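Keeping a Work Mat in Decent Shape

A mat takes the abuse so the table under it doesn't have to, but it still needs looking after. The same routine works for cutting mats, vinyl bench covers and rubber sheeting.

Sweep first. Use a soft brush and get the grit off before any water goes near the surface. Grit under a damp rag is the main cause of fine scratches.

Wash with a few drops of dish soap in lukewarm water. Wipe, rinse the cloth, wipe again. Skip scouring powder and anything with acetone in it. Hot water can warp a cutting mat, and so can a sunny windowsill in June.

For glue, wait until it is hard and lift it with an old plastic card. Soft glue only smears. Pencil comes off with a white eraser.

Paint and dye spots are harder. Try rubbing alcohol on a cotton swab in one corner first and check the swab for color from the mat itself. If you see any, stop and live with the spot.

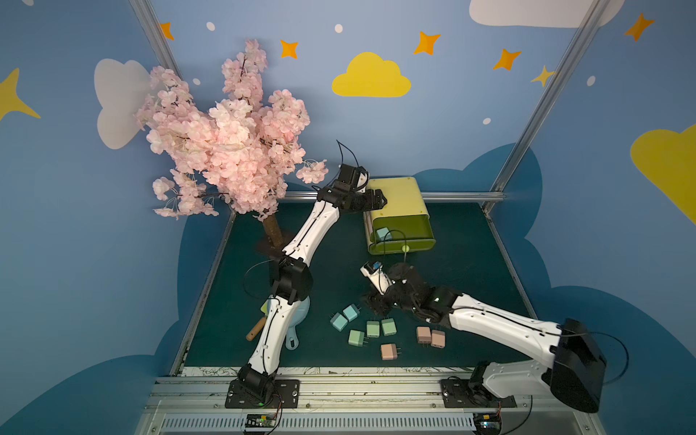
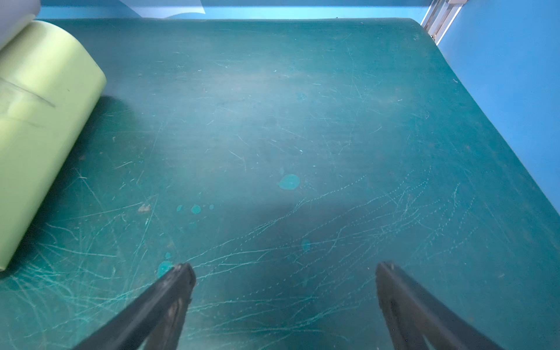
Scratches that you can see but can't feel with a fingernail are fine to leave. If a nail catches, fabric and thin paper will catch too, so turn the mat over or move it to rougher work. I get roughly 16 months of daily use from one side.

Store mats flat. Mine go under the bed between two sheets of cardboard. A rolled mat will keep its curl, though a day or two under heavy books in a warm room takes most of it out.

When you buy a replacement, measure the table again. Mine is 900 mm deep and I have twice come home with a mat that was too short.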